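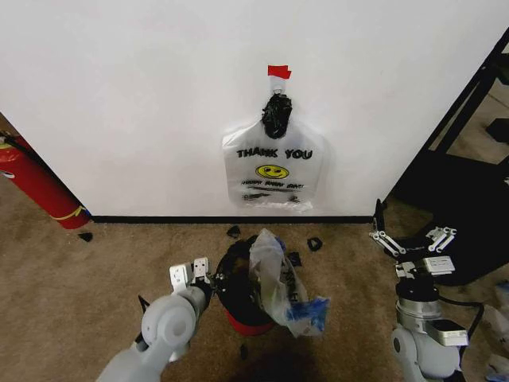
**Zuzanna Duda** — member, bench and mobile robots
Posted January 1, 2018

I'm trying to decide between two grippers for a two-armed robot and I don't trust either sales sheet. The arms are staying. What I can change is what goes on the end of them.

The first is a plain parallel gripper from Nowicki, two fingers that slide toward each other. The second is the Prulimen, which has slotted linkage fingers that swing open much wider. Prulimen's page says it handles "soft and irregular goods" and is rated for 3,000 cycles before the joints need attention. It doesn't say what was in the fingers during those cycles. My guess is nothing.

The job is picking up after people: plastic shopping bags, little black scraps on carpet, taking a bag off a wall hook and getting it to a round trash bin. Bags are what worry me. The thin see-through kind with THANK YOU and a yellow smiley printed on it gives you almost nothing to aim at except the lettering and the bunched handles. A crumpled one hanging over the rim of a bin is worse, and I can't tell from the head view where the bag ends.

Has anyone run both kinds of fingers on film plastic, and did the wider opening earn its keep? I'd also take opinions on whether I need a camera at the wrist or should quit blaming the camera.

---

**Gareth Ellwood** — regular, former line tech

I ran a Prulimen at Fokcombe from March until we gave up on it. Wide opening, yes. But linkage fingers travel in an arc, so the tips move forward or back as they close. On a box you don't care. On a bag lying on carpet, the tips either dig into the pile or lift off just before they meet, and you come up with air. We fixed some of that by lowering the arm while the fingers closed, which took two of us most of a week to tune and then went out again when somebody swapped the finger pads.

Parallel fingers are dull and I'd start there. Come straight down, close, lift. For the hanging bag, go for the gathered handles up by the hook. There's enough plastic bunched there to hold on to. If you grab the flat part you're pinching one sheet against a wall and it slides.

As for 3,000 cycles, ask them for the load and the finger position. When I asked, I got the same brochure back with a nicer cover letter.

---

**Martti Koivisto** — new member

just get suction, works great on everything

> **Gareth Ellwood:** On a wrinkled bag? What cup, what pump?
>
> **Martti Koivisto:** ok I only did cardboard

---

**Benvinda Gouveia** — moderator, vision and controls

I'd hold off on buying anything until you know which part is failing. Put the arm where you want it by hand, using the teleop or whatever your controller gives you, and close on the bag. Do that with both finger types, same bag, same spot, and write down what happens. If a person driving it can pick up the bag and your software can't, new fingers won't help you much.

I half agree with Gareth. The arc is a real nuisance near the floor. He's too hard on linkages up high, though, where you have room behind the object and a wide opening forgives a bad depth reading. You have two arms, so you could run one of each. I'd want to see a month of logs before I called that a good idea, because now you have two sets of offsets to keep straight.

On cameras: depth sensors I've used do badly on clear film. They tend to see through it to the wall or the carpet, or return holes. A wrist camera gets you closer to the same bad reading. It did help me with small dark scraps, where the head camera was simply too far off and my own arm kept getting in the way. The Zillham wrist unit is fine for that, but its mount sticks out to the side and the cable needs more slack than the drawing shows. Check it against your full wrist rotation before you drill anything.

And move the fire extinguisher off the carpet before you start swinging arms near it.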